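Setting up a records room: an interview with the archive lead at Cernis

Published June 25, 2021

The regional archive at Cernis moved its paper holdings to a new building in May. The collection covers land transfers, drainage permits and school registers, and takes up 2610 feet of shelving. The archive lead, who has run the service since it was split off from the county library, agreed to answer questions on how the room was planned and what other small archives should check before a move.

The first decision was the shelving. The old building used fixed steel units, and the archive priced both fixed and mobile units for the new one. Mobile shelving was rejected on floor loading. "The slab is rated for office use," the archive lead said. "Full mobile bays would have put us over the limit in two places. We could have reinforced it, but the quote was more than the shelving itself."

The fixed units came from Clusirley, which also supplied the map cabinets. Each bay was leveled separately and anchored at the top. The lowest shelf is set six inches off the floor, and nothing is stored below it.

Boxes were next. The archive replaced 4000 of them before the move and kept the remainder. Replacement was decided by lid fit and corner wear, and age was not considered. "A box from the nineties with square corners will outlast a new one that has been crushed in transit," the archive lead said. Every box received a printed label on the short side, with the shelf code above the series title.
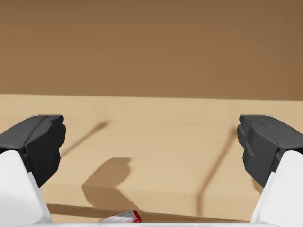

The reading room took longer to settle than the storage area. It has to serve map users, who need space, and register users, who need supervision. The archive tested several table finishes with a sample sheet of faded ink and chose a matte gray. Glossy tops were ruled out for glare. Tan was ruled out for another reason: a flat tan surface with a plain brown wall behind it, as in the picture, sits too close in tone to old paper. "You lose the edge of the sheet," the archive lead said. "A reader who can't see the edge will put an elbow on it."

Lighting is controlled in three zones. Levels over the tables are kept low, and readers can ask for a lamp. The lamps were bought through Mfaume after a trial of two models, one of which ran too warm at the shade.

Temperature and humidity are logged at each end of the storage area. The loggers are read weekly. The archive lead does not consider the figures stable yet and will not publish them until a full winter has been recorded. "New plaster gives off water for months. Anyone who signs off a room in the first season is guessing."

The catalog is held in Fosus, with a printed shelf list kept at the desk. A check after the move found 147 boxes out of sequence. All were on the correct bay but in the wrong order, which the archive lead put down to unloading carts from the wrong end.

Asked what would be done differently, the archive lead named the door. It is wide enough for a standard cart but not for a map drawer carried flat, and almost 400 maps had to be taken in by hand in folders. The opening was measured on the drawings and not checked on site after the frame went in.

The reading room is open by appointment. Requests for maps should be made two working days ahead, with the sheet number if known.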